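Sunday, June 20, 2021

Sandal day again. I know I said on Friday that I was finished with footwear for good, but here we are. 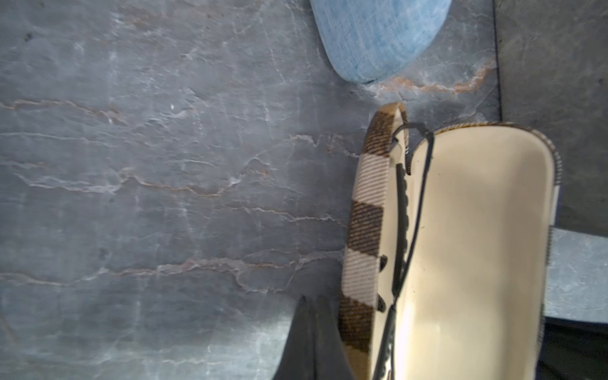
I got in a bit after nine with a flask of tea and the good biscuits, and had the arm warmed up and the wrist camera talking to the laptop before Ziad had even found somewhere to park. He's come all the way over from Callness on a Sunday, so I couldn't really grumble (I grumbled a bit). The plan was to get the last 63 examples of picking up a slipper so that Rajeshwari can start the training run tomorrow morning without chasing us for more.

We got 61. I'll come back to that.

For the record, because I'll forget otherwise: an example only goes in if I drive the arm from the start position, get hold of the sandal, lift it clear and put it down somewhere else in one go. No stopping halfway to scratch your nose. If I fluff the grab and recover nicely we keep it, as Rajeshwari wants the recoveries, she says the model learns loads from them. If I fluff it and sulk, it goes in the bin folder. The bin folder is doing very well.

The checked strap is a right pain. The footbed is smooth and a bit shiny and the finger just skates over it if I come in too flat, so the strap is the obvious thing to go for, only then there's that thin black cord running along the inside edge and I'm forever worrying about hooking it. I did hook it, twice, before lunch. The second time the whole sandal swung round like a fairground ride and Ziad laughed so much he had to go and stand in the corridor. What works best for me is to creep up on the left side of the strap with the tip low, stop, breathe, and then go in slowly. Ziad does it in one swoop and gets away with it, which is very annoying!

The slate was his idea and I've come round to it. All the January examples were done on that plain white board, and the poor thing learned to pick up slippers beautifully as long as the whole world was a plain white board. Then Rajeshwari took it to the open day at Prilthorpe, put it on a patterned rug, and it reached very confidently for a bit of rug. So now we have stone with rusty veins wandering all over it and pale patches and little chipped ridges, and if it can tell a sandal from that lot I'll be proud of it. I did catch my own eye following one of the orange lines at one point instead of watching what I was doing, so goodness knows what it does to a computer.

We've also been leaving something else lying about near the sandal, so it doesn't decide that anything that isn't floor must be the thing to grab. The fuzzy blue oval is my favourite. It's soft and cheerful and it never gets in my way. Ziad moves it between goes and tries to put it somewhere mean, and then we both pretend he hasn't.

Lunch was cheese rolls on the wall outside. Lovely and warm. We had a long chat about whether to call this batch Obeidat or Jurketti, as the batches all get a name and those were the next two on the list, and I won, so it's Jurketti. That'll be the sixth. Seems mad that in January we had 2 batches and thought we were nearly there.

The afternoon was slower. My thumbs go after a while and I start overshooting, and you can see it in the recordings, all these little wobbles just before the finger closes. I asked Rajeshwari on the phone whether wobbles matter and she said a few are fine but please don't teach it to be tired. So we swapped every ten minutes after that and it went much better. Ziad's are tidier than mine, I have to admit, though mine have more variety (that's what I'm calling it).

Then at twenty past four the laptop announced it was out of disk space in the middle of a really gorgeous pick. Gone. I cleared some old stuff off it, did one more, and the same thing happened, so 61 it is and the last two can be done tomorrow before she's had her coffee.

Need to bring: the spare drive, more biscuits, plasters for my thumb.

Ziad wants to start on mugs next week. I've told him I'm having Tuesday off.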